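From: Ruxandra Anghel
To: idance-dev
Subject: Re: Segmentation and grasp labels on printed tablecloths

Ľubomír Mikuš wrote:

> I ran the current Idance mask model over the snack-packing episodes and
> the results are worse than on the kitchen set. The table mask breaks up
> badly. Every lemon on the cloth becomes a small object with its own ID,
> and the IDs swap when the gripper tilts. On top of that the planner's
> candidate list is full of grasps on the print.
>
> Two questions. Is this a training problem or can we filter it? And do
> you want me to keep these episodes in the November split, or pull them
> until the masks are better?

Keep them in. I went through the same episodes yesterday and I think most of this can be filtered. Two frames from the set, so we are all talking about the same thing:

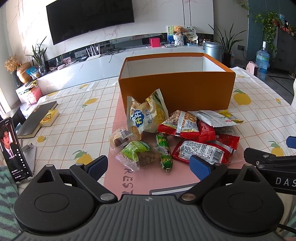
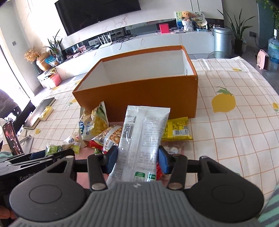 Lemon-print cloth, open box, mixed packets. First frame: pads apart. Second frame: packet held upright between the pads.

On the lemons. The mask model works on color edges and nothing in it knows that a lemon on a cloth has no height. The depth branch does know, but we only use it after the masks are made, to place them. I moved the plane fit ahead of the mask merge. Any mask whose points all sit within the plane tolerance is now folded into the table. On a sample of 130 frames this removed nearly all the lemon objects. The few left were close to the gripper body, where depth is missing and the fit has nothing to work with.

There is a catch with thin packets. A flat wrapper lying on the cloth is not much higher than the cloth, and with the tolerance I started with, two of them vanished into the table along with the lemons. I tightened it and they came back, and so did a couple of lemons. I would sooner have a false lemon than a lost packet. The planner can throw away a bad candidate later but it can't grasp something that was never in the list.

On the ID swaps. I don't think the tilt is the cause. The tracker matches on mask overlap plus a color histogram, and there is a lot of yellow here: the lemons, and the tall snack bag by the box. When the view moves quickly the overlap term drops to zero and the histogram decides alone. With the lemons gone from the candidate list there is much less to confuse it. I also raised the weight on 3D position when we have a pose. Please rerun with both changes before touching the tracker itself.

The second gripper is a separate issue. It comes in from the right in the first frame and from the left in the second, and we only mask our own body. Our own is easy – it sits in the same place at the bottom of the view and a fixed mask covers most of it, with the jaw arms drawn from the opening width. The other one moves. At the moment its white lettering gets picked up as printed packaging, and I found one episode where it was the top-ranked grasp target. I can think of two ways to handle it:

1. Project the second gripper's model into the view using both poses. Clean, but it needs the two clocks to agree, and in the Gerlach recordings they drift.
2. Train a class for it. Slower to start, but it doesn't care about the clocks.

I'd go with the second and use the first to make the labels, on the episodes where the clocks are good. We need around 1000 labeled frames to start. Sleeves and fingertips should go in the same ignore class. There is a bit of striped cuff in the lower right of the second frame, and the current model calls it an object.

Grasp labels. We take the label from the moment the jaw width stops changing while it is above zero. For a box or a bottle that is fine. For a soft packet the pads keep closing after first contact, and the label lands late, sometimes after the packet has left the table. The contact point in the object frame is then wrong, and the approach direction is wrong too. I suggest we look at the first frame where the slope of the width changes and search backward from there for the last frame in which the packet's mask is still. I have a branch that does this. It needs the masks to be stable, so it comes after the plane change.

Clear plastic. I have no good answer yet. Depth goes straight through it in places and the mask edge follows whatever is printed inside. For the packet held in the second frame, the mask I got covers the barcode and the text and leaves out the top part. For training I would mark these as partial and drop them from the shape loss, but keep them for the grasp loss.

The television is also giving us false planes. It is large, flat and dark, and the depth on it is noise. I have added a range cutoff at the back edge of the table for this room. It is a hand-set number in the episode config, so please don't copy it to the other rooms.

One thing about the tooling. The Dindelex viewer caches masks by episode ID and doesn't check the model version. If you open an episode you have looked at before, you will see the old masks with the lemons in them and think the change did nothing. I lost most of a morning to this. Clear the cache folder by hand, or start the viewer with caching turned off.

Ľubomír, could you do the rerun on the 48 episodes from this room, with the plane change and the new position weight only? Leave the grasp label branch out for now so we can tell what did what. Per-frame object counts and ID switches are enough. I don't need videos.

The Cilport people asked for the export format to stay as it is until they have finished their own run. Nothing here changes the format. The ignore class will, and I'll write separately before that goes in.

Ruxandra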